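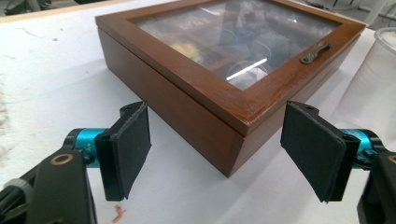
讲稿:Kisavell 手持夹爪套件,三个月后我还剩多少信心
(二十分钟,留五分钟提问。语速放慢,上次讲快了。)

开场
先交代立场。我们花钱买的,没拿样机,也没签合作。Ikdale 的销售听说我要讲,发来一份新版彩页,我没用。
一句话介绍:一对夹爪,握在手里做动作,录下来的数据拿去训练策略。在座多数人用过类似的东西,原理跳过。
报价 3352 欧,含一对夹爪、线缆和一年的 Gremuvora 账号。续费价格彩页上没写,我问了两遍,得到的是“届时沟通”。
(停一下,让大家记价格。)

任务怎么选的
官网演示全是方块和马克杯。方块谁都夹得起来,看不出什么。
我们换成带玻璃盖的木盒:开盖,取放里面的小包装,合盖。盖子有合页,边框宽,玻璃反光。这三样单独拿出来都不算难,凑在一起就够麻烦了。
彩页原话是“适用于日常家居物品”。木盒算不算日常家居物品,请各位自己判断。

指垫
重点讲,别跳。
指尖贴的是黑色绒面垫。厂家说法是“高摩擦、耐磨损”,没给测试条件,没给寿命,也没说贴着什么材料测的。看边缘,已经起毛了。
起毛对抓取有多大影响,我没有可靠数据,不乱讲。我能讲的是备件:垫子不单卖,要整包订,从 Aliyu 仓发货,我们等了七个工作日。
还有遮挡。伸进盒子以后,手指和垫子会挡住一部分小包装。操作的人可以歪头看,腕部相机歪不了头。采集时觉得顺手的动作,回放时未必看得清夹的是哪一包。建议大家试用的时候一定看回放,只凭手感会高估它。
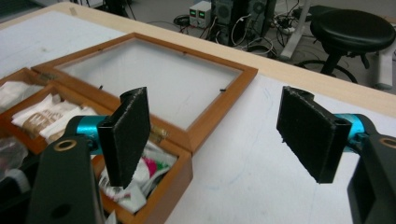 重量与线缆
单只 700 克,我们自己称的,含指垫,不含线。彩页写“轻若无物”。(这里可以笑一下,别笑太久。)
短任务没感觉。连着录一下午,先累的是手腕,动作会变小、变懒,这些都会进数据。厂家的示例流程里没有提休息间隔,我认为应该写进去。
线沿着前臂走。双手各管各的时候还行,一交叉就要分心照顾线。无线版据说在做,去年也是这么说的。

数据
共录 410 条,全部传到 Gremuvora 做自动质检。
平台给每条打一个分,分数怎么来的,文档里只有半页,没有公式。有几条我认为明显该丢的,它给了高分;有几条很干净的,被判成“轨迹异常”。写信去问,回信建议我“结合业务场景综合判断”。那我要它的分数干什么?
公平起见:上传稳定,导出格式规矩,时间戳对得上。这部分省了我们不少功夫,该承认。

双手配合
夹爪顶上的白色三角板带定位标记,双手操作时两块板都得留在头部视角里。两手分别靠在盒子左右两侧,这种姿势没有问题。手腕往里翻,去够隔间的角落,我就不太放心了。厂家宣传“全姿态跟踪”,“全”字下面没有脚注。
我的要求很低:把丢失跟踪的角度范围画成一张图,放进手册。到今天没有看到。
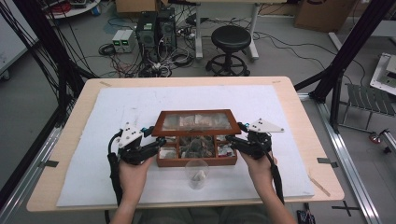

Ikdale 的答复是,跟踪范围取决于现场布置,给出统一的图会误导用户,他们更愿意派人上门调试,费用另计。
这个理由我听得懂,但接受不了。相机型号是他们定的,标记板的尺寸也是他们定的,至少可以给出一种标准布置下的结果。把它放进收费服务里,客户买之前就没办法比较。

给打算买的人
先借,别先买。借的时候带上自己的物件,别用他们箱子里的方块。
让他们把续费价格写进合同。
指垫多订一包。
如果手上已经有别家的采集工具,只为了 Gremuvora 换过来,我看不出必要。
我们自己呢?账号到期前不加购,第二对等无线版出来再谈。
(翻到联系方式那页,开始提问。若有人问精度对比,直说没做,设备不够。)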